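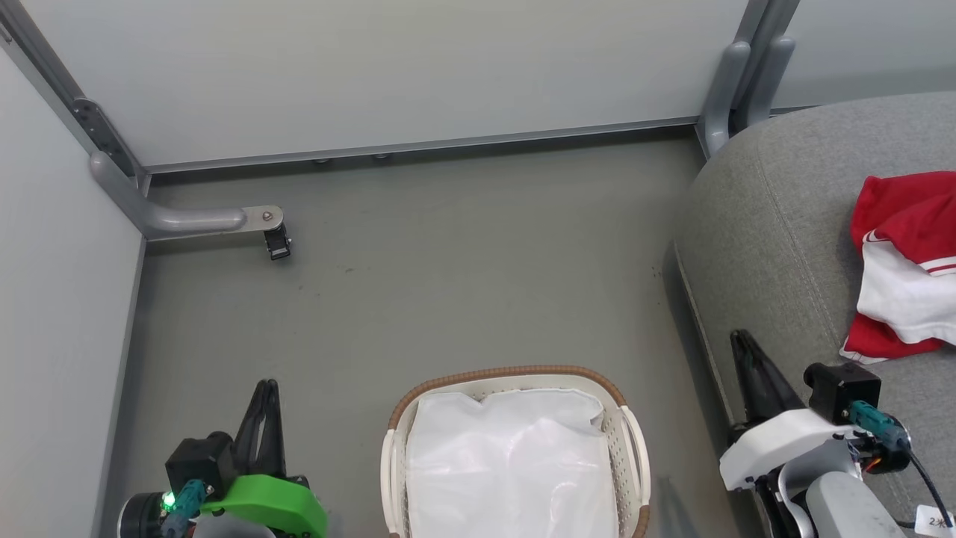
I've been meaning to write down how we do the washing now, mostly because Caroline Swai asked me at training and I gave her a muddled answer. My daughter plays for Rosilham, my son plays for the same club two age groups down, and between them the red and white gear takes over the house from September on. For a long time it all went on the grey seat in the front room and stayed there until somebody wanted to sit down. There's still usually a shirt or something lying on the cushion, but the rest goes in the oval basket with the brown woven-look rim, and I keep a plastic bag in it as a liner.

The liner was the first thing that made a difference. The basket has holes all the way around, fine for airing but no good for what comes home on a pair of socks after a wet match at Barrera. Now the whole bag lifts out and goes down to the laundry, and I shake the dirt off outside on the way. I use the same bag for a couple of weeks, then it goes.

Caroline wanted to know about temperature. I do everything at 30 and I don't mix the first wash of a new red shirt with anything white. I learned that with four of my own work shirts, which are now pink enough that I only wear them for painting. After three or four washes the red seems to settle down. The trouble with the club gear is that half of it is red and white in the same garment, so you can't separate it even if you want to. I put a colour catcher sheet in with those. A box of 50 lasts us most of the season.

Other things I do, in no particular order:

- turn anything with a name or number on it inside out
- undo the socks (the kids won't)
- rub a bit of plain soap on grass stains the same night
- no softener on the training tops
- nothing printed goes in the dryer

The dryer rule came from Gaetano Cattaneo, who looks after the club gear. He had a set come back from a family in Drirkach with the numbers cracked right across, and replacing them cost the club $158. He sent an email to everybody after that.
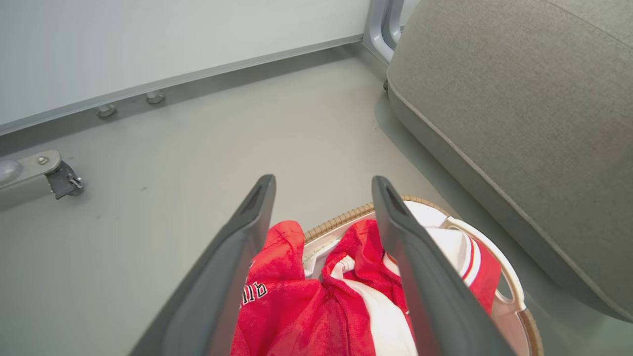 Red and white in the round basket.

I leave the shirts heaped like that more often than I should. They crease, but they're sports shirts and the creases are gone by half-time. What I try not to do is leave them in a pile when they're damp. If it's raining I hang them on the rack near the heater with the fan on low – that takes a good part of the evening for the thick ones and hardly any time for the training tops.

A full load on our machine is 55 minutes on the sports cycle. If I start it as soon as we get home from training, it's finished before I go to bed and I can hang it up straight away. When I forget, I run it again in the morning, and that's a waste of water, so I've put a reminder on my phone.

The next job is the boots. Funach had a rack on special last week and I didn't buy it, and now I wish I had. For the time being they're on newspaper by the back door.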